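How to Set Up a Tabletop Fishing Game With Toy Fish

Posted May 21, 2026

If you have a shallow tray, a few plastic fish and a small net, you already have one of the best rainy-day games I know. I have set this up for birthday parties, for the after-school table in Endthorpe, and for a long January afternoon when everyone was tired of puzzles, and it gets the same happy noise every time. Kids scoop, sort, count, argue over colors and scoop some more. Grown-ups who "just want a quick turn" stay for ten minutes.

It takes very little time to put together, most of which is walking back and forth to the sink.

What you need

One shallow plastic tray with raised sides
Small plastic fish or other water toys in two colors
Two small buckets, ideally close in color to the fish
A small net with a handle
A clear plastic cup
A pitcher for water, the 1000 ml size if you have one
Two towels
Wrapped snacks for prizes (optional, but wow, do they help)

I like a blue tray because the fish show up so well against it, the pink ones especially. Pale green is a bit sneakier and can blend in. I think that makes the game better, but for toddlers I would pick stronger colors.

For the buckets, lime green and pink are my favorites. Pink fish go in pink, green fish go in green, and there's almost nothing to explain! Set them side by side at the end of the tray, close enough that a dripping net never has far to travel. Keep the clear cup handy too – it's good for moving water and for anyone who hasn't gotten the hang of the net yet.
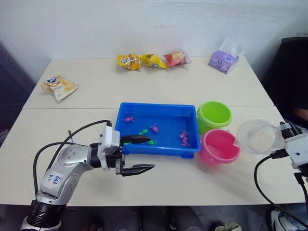
Step 1: Pick your table

Use a hard surface that wipes clean. A plain white table is great, and two pushed together give you room to put the prizes well away from the splashing. If your tables don't meet perfectly, check that the tray sits flat before you add any water. A tray straddling an uneven seam will send every fish drifting to the same corner.

Fold one towel and leave it within reach. The other goes on the floor where the players will be standing.

Step 2: Fill the tray

Carry the tray to the table empty. (Please learn from me on this one!) Then pour the water in slowly from the pitcher until it's deep enough to get a net under a fish. Shallow is what you want. My first try used 3000 ml in a tray that was happy with much less, and a single eager scoop sent a wave right over the rim.

Cool tap water is fine for a short game. Lukewarm is nicer if small hands are going to be in it for a while.

Step 3: Add the fish

Drop them in from just above the water and spread them out a little. You want some easy ones in the open and a couple close together, so players have to decide whether to try for two at once. Start with fewer than you think you need. Seven is a lovely number for beginners: enough for a real hunt, and the round is over before anyone gets bored.

If your set came with frogs or turtles, throw one in as a bonus catch. Ours is from a Metamen water play set that I found secondhand, and the pieces have been through a lot.

Step 4: Lay out the prizes

Now the fun part. Line the snacks up along the back of the table where everyone can see them and nobody can drip on them. Go for different colors of packet so that choosing feels like an event, and put any larger bag off to one side for sharing at the end.
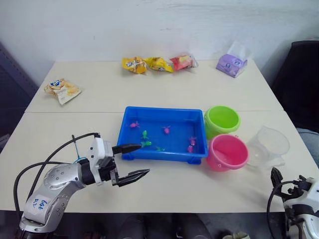
I let each player pick a prize after their turn, whatever they caught. You can make it a points game with older kids, but with the little ones I really wouldn't. They are there for the fish, and a snack at the end is a nice way to get them to hand over the net.

Check for allergies before you buy anything, and keep the packets sealed until the water is put away. Wet fingers and crackers are a sad combination.

Step 5: Play a round

Show the scoop once, slowly. Slide the net in at the edge of the tray, bring it under the fish, and lift straight up. Let it drip over the tray for a moment, then swing across to the matching bucket and tip the fish out.

Start with these rules and change whatever you like:

One player at the net at a time
Hold the net by the handle, no grabbing fish by hand
Wrong-color bucket means the fish goes back in the water
A fish dropped on the table can be scooped up again

For a group, try a timer set to 50 seconds. The Brudbridge kids do it as a relay, one fish each, and the cheering is out of this world.

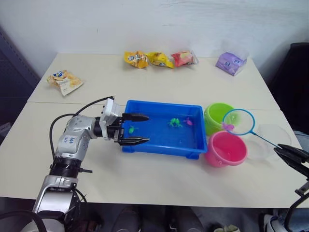 Choosing a net is worth a minute of your time. The aquarium section of a pet store usually has small ones, and I picked up my spare at a little shop in Salinas. Look for a stiff rim and a fine mesh. A round blue hoop with translucent white mesh is a great choice, because you can see a pink fish right through it and know you've got your catch before you move toward the buckets. Very floppy nets fold under the fish and make everybody cross.

Ways to change it up

Call out a color before each scoop. Have players use the clear cup in place of the net, which is harder than it sounds. Put a little water in the buckets so the fish land with a plop. For number practice, write a value on the bottom of each fish in permanent marker and add up the catch. My oldest players once worked their way to 495 over several rounds and wanted it put up on the fridge.

Cleaning up

Scoop out the toys first, then bail the tray with the cup until it's light enough to carry level. Rinse the fish, shake them hard and let them dry on a towel overnight before they go back in their box. Squeeze any toy that has a hole in it – water hides in there. Hang the net by its handle, stack the buckets once they're dry, and wipe the table down, going over the seam twice.

Stay beside the tray the whole time it has water in it, and empty it as soon as the last round is done.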